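Zitura beer tap, two-line

We've poured from the Zitura in our own bar since March, and we love it! Two lines, one slim column, and a handle that moves with a single finger even when the bar is three deep. The flow dial has 10 settings (stouts like it low, our lager sits at 6) and it stays where you leave it. 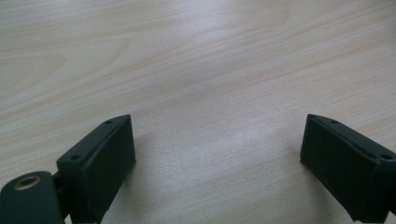
Pale wood, with a long, wavy grain.

The drip tray lifts straight out and the nozzles twist off by hand, so closing up is quick. Ximena Escobedo poured 1,838 pints on hers at Prindell before she changed a washer.

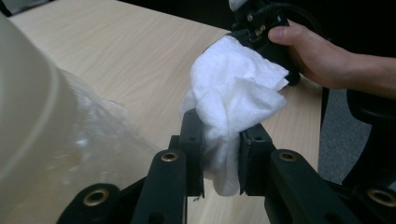
Elias Saab
Bar equipment buyer

Comes with both nozzles, a spare washer set and the column clamp. Fits bar tops up to 6 cm thick. Gas bottle and cooler are sold separately. Ask us about the single-line Pura if you're short of room.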